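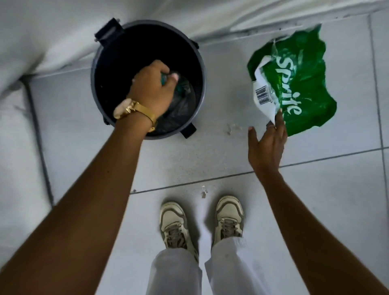 Photo: Kirsty Lennox / Tukesgate house guide

Section 7: Trash, liners and the stuff that lands on the floor

I put this section together after Calum Innes moved in and asked me which bag goes in which bin, and I realized I'd never written any of it down. So here we go! It covers the small round bins only. The big rolling ones out back are in the next section, and Hamish Matheson wrote that one (he's much stricter than I am).

Putting in a new liner

1. Take a liner off the roll in the hall closet, shelf 2. You want the dark ones. The clear ones are for recycling and they're a bit too short anyway.

2. Shake it open before it goes anywhere near the bin. I know everybody tries to open it inside the bin, me included, and it just sticks to itself and you end up blowing into it like a balloon.

3. Drop it in and push the bottom down with your fist until you feel it touch the base. A liner that hangs halfway gets heavy in the middle and pulls itself in off the rim.

4. Fold the extra over the rim and run your hand all the way round. If there's a lot of spare, twist it into a little knot on one side.

Note: leave 2 spare liners flat in the bottom of the bin, under the one you're using. Then the next person doesn't have to walk to the closet. Alasdair Leckie started this and I will never go back.

Picking up what missed

5. Big pieces first, by hand. Soda labels and wrappers are the worst for this, like that green Sprite one – they crinkle up, spring open again and slide off across the tile when you reach for them. Squash them as small as you can.

6. Press them down into the liner instead of dropping them on top. Light plastic takes up a silly amount of room if you let it, and you can get another day out of a bag just by pushing down now and then.

7. Now the small bits. When plastic tears you get crumbs of it, and clear scraps are really hard to spot on a pale floor. I crouch down and look sideways toward the window, and they show up much better that way. A damp paper towel gets them in one swipe. Do the grout lines too, please.

Caution: only press down on things you can see. If there could be glass or a can lid in the bag, keep your hands out, tie it up and start a new one.

Caution: watch your rings and bracelets around the liner. I've snagged one and ripped a bag right down the side, with coffee grounds in it, in my good socks.

Taking the bag out

8. Pull the folded part up off the rim all the way round, then gather it and squeeze out the air. Slowly! The air in there is not nice.

9. Tie it, lift it straight up, and keep your other hand on the bin so it doesn't come along for the ride.

10. Wipe the inside with the blue spray and let it dry with nothing in it while you carry the bag out.

Running low on liners? Write it on the closet list. I order from Narholm, item 422, and they take a few days to come, so put it down when you open the last roll and not when you finish it.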